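Covering a big work table with cardboard, will the tape grid hold up?

Posted by Clenska, 11 Jan 2018

Hi all, first time posting so be gentle! I have a big table that gets used for just about everything and the top is a mess of old glue and scratches. I don't want to sand it again (did that in August, never again) so I'm covering the whole thing in plain brown cardboard. My plan is to run blue tape over it in both directions so I end up with squares, partly to hold the cardboard flat and partly so I can say "put it in that square" when I've got the kids over sorting stuff. We do a lot of sorting and stacking with paper cups, and things wander all over the place if there's no lines.

What I want to know: does the tape stay down over time or does it start curling up? And do I tape the seams first and then do the grid, or just let the grid lines cover the seams? I've got a stack of flattened moving boxes and two rolls of tape so far. Also is there a trick to getting the lines straight, my first try at one end looks like a drunk spider did it.

Allitz

I've had a cardboard top on my craft table for years now, swapped out whenever it gets gross, and I love it! Cheap and quiet and you can write on it. Couple of things I learned the annoying way.

Let the boxes lie flat under something heavy for a couple days before you start. The fold lines will want to pop up and no tape is going to win that fight. If you can get big sheets instead of boxes, do it, appliance stores will often let you have them if you ask nicely (mine did, they even helped me load the car).

For seams, I do a strip on the underside, flip the whole thing over, and then plan the grid so a line lands right on top of the seam. You need a second pair of hands for the flipping. Then for straight lines, make pencil ticks down both long edges, stretch a string between two ticks, and lay the tape along it. Don't pull the tape tight while you're sticking it, that's what makes it curl back later. Lay it down loose and then rub it with the back of a spoon. Do all the long ones first and then go across.

The ends are what lift, so wrap them over the edge of the table and a good few inches underneath. I leave mine like that and only ever have to redo the corner where I lean my elbow.

As for size, make the squares a fair bit wider than your cups. I made mine too small the first time and every cup was sitting on a line, drove me nuts.

Murkano

just use a plastic tablecloth?? they make them with squares already on them

Doherty

Agree with most of what Allitz said, but I'd skip the pencil and string. I cut one strip of cardboard to the width I want and use it as a spacer, butt it up against the last line and tape along the other side. Check with a tape measure every few lines though, because if you're off a hair each time it adds up and the last row comes out skinny. Mine did and I left it, that's where the scissors go now.

Go with a dark blue if you can find it. I used a pale tape on my first one and on brown cardboard you could hardly see it at night with just the lamp on. Darker shows up great, and a pale cup still stands out fine against it. And test your tape on a scrap first, some of it takes the top layer of paper with it when you peel it off to move a line.

Oh and keep drinks off it. A paper cup with juice in it is a whole other story on cardboard! 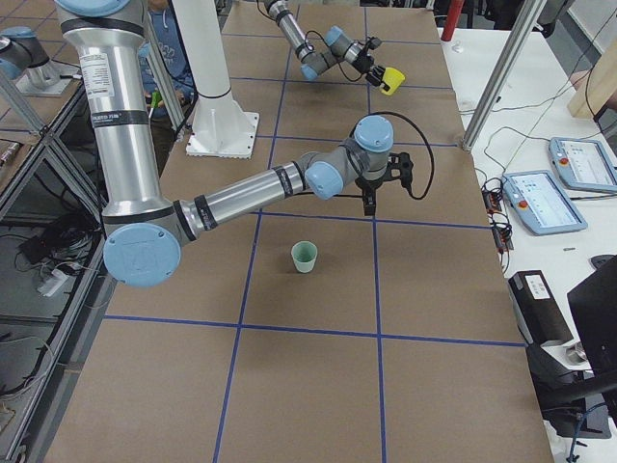 Brown cardboard with a dark blue tape grid, green paper cup in one of the squares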